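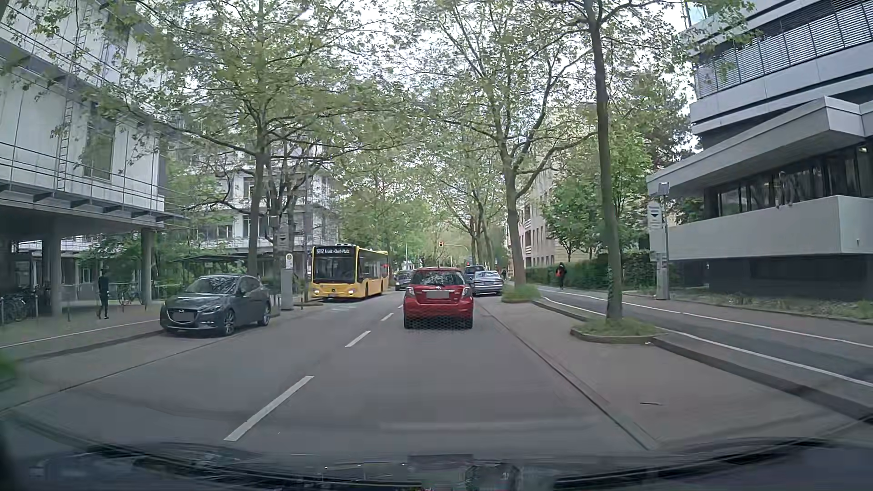
About Greltness

Greltness is an IT service provider for town governments, county offices and private companies in the Gostmont region. The main office is in Plultedberg. A second office in Gostmont holds the service desk and the spare parts store.

The company was started by Dorin Enache and Anca Ursu, who had worked together on the records system of a county land office. The first contract was a mail server migration for a three-person survey firm. Town governments came later and now make up the larger part of the work.

What we do

Managed workstations. We supply, configure and maintain desktop and laptop computers under a fixed monthly fee per seat. Each machine is enrolled in central management before it leaves our workshop. Disks are encrypted. Local administrator rights are off by default and can be granted for a set period on written request from the client's named contact.

Servers and storage. Most clients run a mix of local servers and hosted services. We keep file and database servers on site where the connection is slow or the application vendor requires it. Everything else is placed in one of two leased rack locations, one in Plultedberg and one outside the region.

Backup. Server backups run nightly to a local device and are copied to the second rack location before 5 a.m. Retention is set per client. A test restore of one randomly chosen server per client is done every quarter, and the log is sent to the client whether or not the restore passed.

Networks. We design and maintain wired and wireless networks for offices, libraries, arenas and public works yards. Cabling is subcontracted to two licensed electrical firms. Configuration, labeling and documentation are done by our own staff.

Council chambers. Six of our municipal clients use our chamber package, which covers microphones, voting panels, the public display and the meeting stream. A technician is present for the first three meetings after installation. After that, support is remote unless the clerk asks for someone to attend.

Pacheco

Pacheco is our own ticket and asset system. We wrote it after two commercial products failed to handle the way small towns share equipment, where one laptop can belong to public works, be paid for by recreation and be used by whoever is on call. In Pacheco an asset has an owner, a payer and a holder, and each can be changed separately. Tickets attach to the asset and to the person reporting the fault.

Clients can log in to Pacheco and see their own tickets, assets, warranty dates and invoices. Export is in plain CSV. We do not sell Pacheco separately. A client who leaves receives a full export of its records within 10 working days, with no charge.

Version 4 went into use in March. The main change was the approval step for purchases, which now accepts two approvers in either order. The old web form was kept for clients who had it linked from their intranet pages.
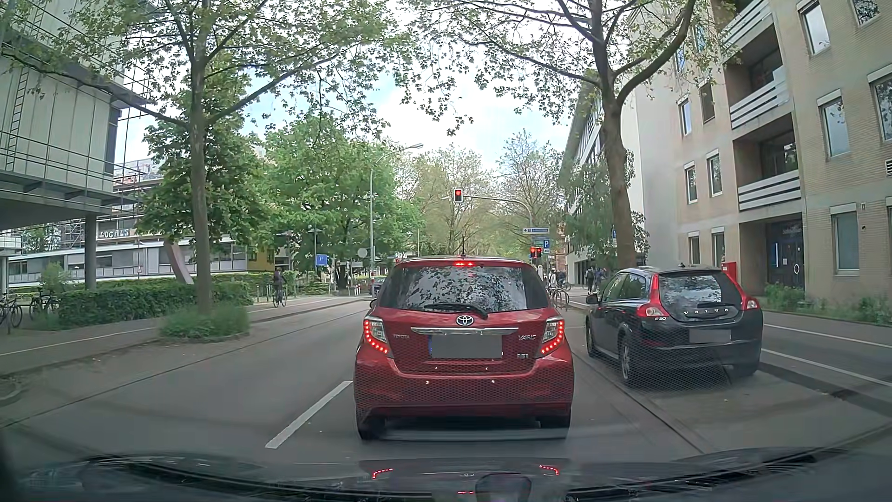
Red Toyota Yaris with its brake lights on; at right, a black Volvo C30.

Service desk

The desk is open from 7 a.m. to 6 p.m. on working days. Outside these hours an on-call engineer answers calls marked urgent. A call is urgent if it concerns a site with no network, a server that does not respond, a suspected breach, or a council meeting in progress.

Faults are sorted into four levels. Level 1 is answered within 15 minutes and worked on without a break until service is back. Level 2 is answered within one hour. Levels 3 and 4 are answered the same working day. Response times are measured from the time stamp in Pacheco and reported to each client monthly. Time spent waiting for an outside vendor is shown on a separate line and is included in the total.

The desk currently supports 755 managed workstations and almost 400 mobile devices. New clients are taken on one at a time. The usual lead time from signed contract to first supported day is eight weeks, of which the inventory takes two.

Staff and training

Dorin Enache is managing director and is responsible for contracts, purchasing and the rack locations. Anca Ursu is technical director and is responsible for the service desk, security and the development of Pacheco.

All technicians start on the service desk, including those hired for network or server work. The period is normally four months. Every employee has paid study time each month and a budget for exam fees. Background checks are done before hiring and repeated every three years, as required in our police and court services contracts.

Security

We apply the same rules to our own systems as to client systems. Administrative access requires a hardware key. Passwords for client equipment are held in a vault, and each time one is viewed the event is logged with the ticket number. Remote sessions to a workstation need the consent of the person using it, except on machines the client has listed as unattended.

An outside auditor reviews our access controls once a year. The summary is available to clients under a confidentiality agreement. Findings are entered in Pacheco as tickets and closed in the same way as any other fault.

In the region

Greltness is a member of the Gostmont business association and sponsors its annual municipal dinner, for which we also run the registration desk and the sound. We pay $1,000 a year toward the technology award at the Plultedberg secondary school. The school chooses the recipient and sets the terms.

Retired client equipment in working order is wiped, tested and offered to registered nonprofit groups, with the client's written approval. Requests go through the Gostmont office. Equipment that fails the test is sent for recycling, and the disposal certificate is filed with the asset record.

Contact

General questions and requests for proposals: Plultedberg office, front desk.
Existing clients: service desk, Gostmont, by phone or through Pacheco.
Suppliers: invoices must show the purchase order number. Invoices without one are returned.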